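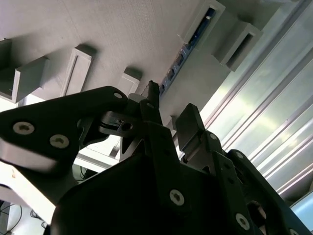
I meant to write this up weeks ago, and then the boiler went and my sister came to stay, so forgive me if some of the order is a bit muddled. I do have my notebook beside me, and I've tried to stick to what I wrote at the time.

For those of you who only come here for the allotment posts, my working days are spent looking after a small robot cell in a unit on the edge of Murkport. One arm, one gripper with several fingers, and a great many hours of asking it to reach for things. I'm not an engineer by training. I came to it from mending sewing machines, and I still think like someone who mends sewing machines, and that has some bearing on what follows.

The fault began as a noise. I'd describe it as a tick, the sort of thing you hear when a drawer runner is a little bit bent, and it came only when the fingers were closing and only when the wrist was turned so that they pointed upwards. Pointing down, nothing. Sideways, nothing. I listened to it for the best part of a morning with my head tilted like a spaniel and then I wrote "tick, palm up, ask about it" in the notebook, and went to have my sandwich.

I should have stopped there and then. I know that now and I think I knew it at the time, but we had a run of 1,000 grasps to finish for the people at Uvivbridge, and we were 80 short. You'll know the feeling if you've ever driven home on the fuel light. I told myself I'd have a proper look when the run was done.

We didn't get to the end of it. With 30 grasps still to go, the arm was on its way back from a high reach, palm up, and one finger simply didn't fold when the others did. It stayed out straight. The controller thought the hand was closed (it had told the hand to close, and it took that on trust), so it carried on along the path it would have used for a closed hand, and that path goes rather near one of the uprights. There was a crack, not very loud, and then the arm stopped itself on the force limit, as it's meant to.

I pressed the emergency stop anyway. My hand was on it before I'd had a thought in my head, and I was quite pleased about that afterwards. Then I stood there for a good while doing nothing at all, which is also in the notebook, as "stood there".

What I did next was less clever. The door to the cell has a proper interlock, and opening it takes the power off the arm. The gripper, though, has its own supply, which was added later on when we changed over from the old two-finger one. I had always assumed the interlock cut both. I opened the door, leaned in to see where the finger had got to, and the hand opened. All of it, quite smartly, about a foot from my face. It didn't touch me. It was only trying to clear its own error by going back to its home position, poor thing, and it had no way of knowing I was there.

I've thought about that moment more than about the crash. A bent part can be put in a padded envelope. The other thing had been sitting there since the day the new hand was fitted, and I'd opened that door more times than I could tell you, with the hand powered up on every one of them.

So, the repair. I took the hand off and laid it on a tea towel on the bench, an old habit, as a tea towel stops small screws rolling away. The cause of the tick was a screw in one of the finger joints that had backed itself out by 3 turns. With the fingers hanging down, the weight of the link kept everything seated. With them pointing up it could shift, and the head was just catching on the neighbouring plate as it went by – tick, tick, tick, all morning long. Eventually it caught and stayed caught. There was no thread lock on it that I could find, and when I checked its neighbours, some had it and some hadn't. I can't say whether that was how the hand came to us or whether it was me, the last time I had it apart. My notes for that day say "cleaned, refitted" and nothing more, so I'm not in a position to point at anybody.

The finger itself was all right apart from a scuff. One of the links had a slight bend, and I ordered a new one from Van Leeuwen, who were very kind on the telephone and didn't make me feel daft when I described the noise by doing an impression of it.

While I waited for the part, I went after the wiring. I'd rather hoped I could just move one connector across, but the hand draws more when all the fingers start together than that relay is rated for, so it wanted its own contactor, driven from the same door switch. An electrician came over from Reltthorpe to do it properly and test it. He asked to see the drawings, and I had to tell him the drawings showed the old gripper. He didn't say anything. He wrote something down.

Here is how things stand as of December 2022. The door now kills the arm and the hand together, and I check it every morning by opening the door and asking the fingers to move. The controller waits for each finger to report where it really is before the arm sets off. The drawings have been redone. I go round every screw on the hand with a paint pen, a little line across the head and on to the plate, so that I can see at a glance if one has turned. My old boss in the sewing machine shop did the very same thing with nail varnish, and I can't think why it took me so long to remember it.

The new link is fitted and the tick has gone, though I still catch myself listening for it whenever the hand goes palm up. We'll start the Uvivbridge run again from the beginning in January, all of it, as I didn't feel comfortable handing over results from a hand with a loose joint. They were very decent about the delay. I've also got to write the thing up formally for the accident book, and I've been putting that off by writing it here first, so I'd better go and do it. Leeks next time, I promise.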